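航班取消后的过夜安置：从柜台到酒店的流程
演讲备注（讲者自用，会后随幻灯片一并上传）

第1页 开场

先报题目，再说范围：今天只讲旅客过夜安置，不讲赔偿标准，也不讲改签规则。这两块下午另有场次。

我在 Tumport 机场做地面服务，材料都来自我们给 Macedo 航空代理的航班。Macedo 在 Tumport 没有自己的过夜保障人员，取消之后从广播到送上大巴，全部由我们的柜台完成。

提醒听众：文中说的“安置”从取消决定发布开始，到旅客拿到房卡为止。第二天早上接回机场另算一段，放在最后讲。

第2页 三月那次取消

那天晚上最后一班因为目的地大雾取消，需要安置的旅客有154人。取消决定发布时，机场餐饮已经关了一大半，出租车站也没有几辆车。

按当时的做法，柜台先收登机牌，再手写住宿单，旅客拿着单子去到达层等车。单子一式两联，一联给酒店，一联留底。写得慢，字也不好认，到了酒店前台还要重新核对一遍姓名。

讲的时候不用渲染，直接说结果：最后一批旅客拿到房卡是凌晨两点多。其中有带婴儿的家庭，排在队伍中间，没有人把他们提前叫出来。

停一下，让大家看时间线。

第3页 时间花在哪里

事后我们把每个环节拆开看，有几处是明显的空等。

第一处，等房量。值班经理给酒店逐家打电话，问还有多少房，问完记在纸上。打到第三家时，第一家的数字已经变了。

第二处，等车。大巴公司接到通知以后才叫司机，司机从市区过来。车到之前，旅客已经在室外站了很久。

第三处，酒店前台。一车人同时进大堂，前台两个人办理，后面的人坐在行李上等。

这里有人会问为什么不让旅客自己订酒店再报销。回答：可以，我们也保留了这个选项，但外国旅客和老年旅客很少选，而且报销周期长，投诉并不少。

第4页 协议酒店

现在长期合作的酒店是 Mitunwood 和 Prastmont。Mitunwood 离航站楼近，房间少；Prastmont 远一些，房间多，大巴单程15分钟。

分配原则写在幻灯片上，照着念就行：行动不便的旅客、带幼儿的家庭、独自出行的未成年人，优先去近的；团队和结伴旅客去远的。机组不占这部分房量。

协议里谈的条款，挑重点说：

每晚八点酒店报一次可用房数，报了就要保留到午夜。
双床房和大床房分开报，以前混着报，结果两位互不认识的旅客被分到一张大床上。
早餐提前到航班补班时间之前供应，来不及就给餐盒。
房卡按名单提前做好，装信封，信封上写姓名拼音和房号。
旅客的迷你吧、洗衣、长途电话自付，航空公司只承担房费和餐食。

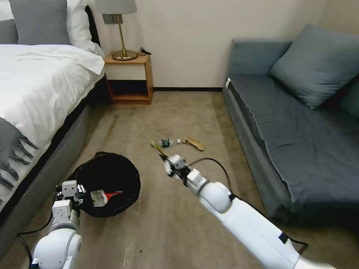 客房一角：床、床头柜和台灯

房型的事再补充一句。旅客在柜台最常问的就是几张床、能不能加床。柜台人员手里要有一张房型对照表，不能说“到了酒店再问”。这句话一说出口，问题就全推给前台了，前台又会打电话回来问我们。

加床和婴儿床要在名单上单独标注。Prastmont 的婴儿床数量有限，先到先得，标注晚了就没有。

第5页 电子住宿单

手写单子已经停用。现在柜台扫登机牌，系统自动带出姓名、人数和航段，选好酒店以后打印一张小票，同时把名单推送到酒店前台。

讲三个使用中的细节。

同行旅客要先合并再分房。系统默认一张登机牌一间房，夫妻两人分别扫码，就会占掉两间。培训时这一条反复讲，仍然有人忘。

转机旅客的行李要问清楚。托运行李当晚能不能取，决定了要不要发洗漱包。发过洗漱包的，在小票上打勾，避免重复领取。

姓名过长会被截断，前台按截断后的名字找不到人。解决办法是同时打印座位号，两边都用座位号核对。

如果现场有人问费用，就说系统是原有离港终端上加的模块，没有另外采购设备，具体金额不便公开。

第6页 大巴

过去的做法是房间落实以后叫车，现在改为取消可能性较大时就通知大巴公司待命。待命要付费，但比让旅客在路边等要好安排得多。

发车规则：坐满就走，或者第一位旅客上车后等到规定时间也走，两个条件先到哪个算哪个。以前总想等齐，最前面上车的人意见最大。

每辆车配一名我们的员工，带名单，带手台。到酒店以后员工不能马上跟车返回，要等最后一位旅客拿到房卡再离开。

行李舱装卸也要交代。司机一个人装卸很慢，跟车员工要搭手。婴儿车和轮椅最后装、最先卸。

第7页 酒店现场

这一页放慢一点，台下多半是机场的人，对酒店内部的情况不熟。

酒店接到大批夜间入住，压力主要在两头：前台和客房部。前台的问题用提前做好的房卡解决。客房部的问题是，当天退房但还没来得及打扫的房间，不能算进可用房数。我们吃过这个亏，报来的房数里有一部分是“待清洁”，旅客刷开门又拎着箱子下楼。

现在的约定是，只报已经检查过的房间，待清洁的另列一栏，写明预计完成时间。旅客名单较长时，可以先安排到休息区，给热水和简餐，再按完成顺序放人。

旅客反映房间卫生有问题，前台直接换房，不需要打电话征求我们的意见。换房后把新房号补进名单，否则早上叫醒电话会打错房间。

旅客临走遗落的物品由酒店登记，统一交给我们的跟车员工带回航站楼，不要让旅客自己回酒店取。

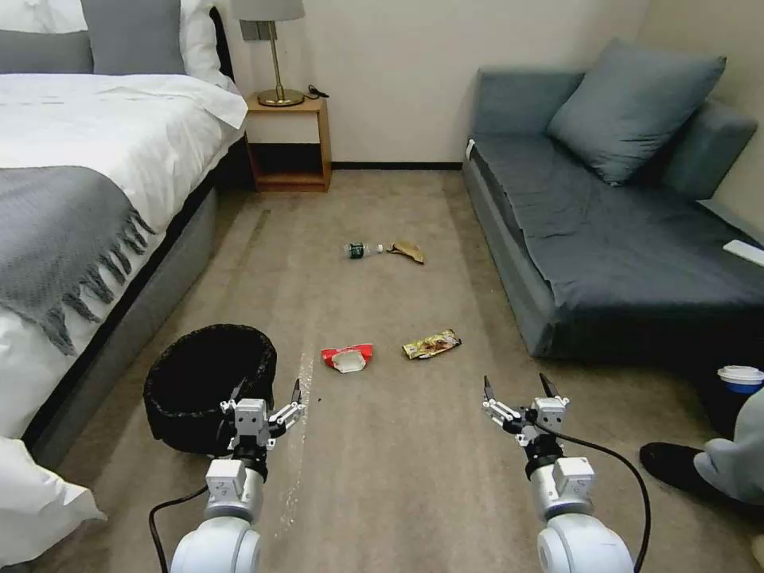 第8页 餐食与信息

餐券面值统一，不分舱位。夜里酒店餐厅多半已经停止供餐，所以餐券要写明可以换成便利餐盒。素食和清真餐在名单上标注，和婴儿床一样，越早越好。

信息比餐食更容易引起不满。旅客最想知道的是几点叫醒、几点发车、补班几点起飞。小票背面印了这三行，当晚还没有确定的，就写“待通知”，不要空着。

通知方式以短信为主，叫醒电话为辅，大堂再贴一张告示。有些旅客在境外没有漫游，短信收不到，大堂告示不能省。告示上写酒店名和航班号，写更新时间，用中英两种文字。

补班时间一旦变动，先通知酒店，再发短信。顺序反过来，旅客会全部下楼问前台，而前台什么都不知道。

第9页 费用核对

Macedo 给我们的标准是每位旅客每晚上限440元，含餐。超过上限的要值班经理签字，并写明原因。

月底对账以系统名单为准，酒店账单上多出来的房间，退回酒店核实。常见的差异有两类：旅客没有入住但房间已经保留；旅客中途换房，两间都计了费。

未入住的房费怎么分摊，协议里写清楚。早先没写，每个月都要为这件事打很多电话。

第10页 第二天早上

接回的大巴时间按补班起飞倒推，给值机和安检留足余量。团队旅客容易提前到齐，散客容易晚，第一辆车不必等散客。

改签走其他航班的旅客，发车时间不同，要单独列表，前一晚就交给酒店。这部分人最容易漏，因为他们不在补班名单上。

到航站楼后走固定柜台，不重新排普通队伍。柜台人员拿到的名单和酒店的是同一份，办完一个划掉一个，起飞前没有划掉的，打电话到房间。

第11页 还没解决的问题

如实讲，不要回避。

会展期间两家酒店都满房，目前只能往市区送，车程长，司机也不愿意夜里跑。正在谈第三家，还没有签。

携带宠物的旅客，Mitunwood 不收，Prastmont 只有一楼少数房间可以，遇到过旅客宁可留在航站楼过夜。

航站楼留宿旅客的毯子和折叠床，存放位置离候机区太远，夜班取一趟要走很久，已经提出调整位置的申请。

第12页 提问

预留时间给提问。名单模板和小票样式可以提供，请需要的人会后到签到台登记邮箱。合同条款原文不外发。

如果时间不够，跳过第9页，直接讲第10页。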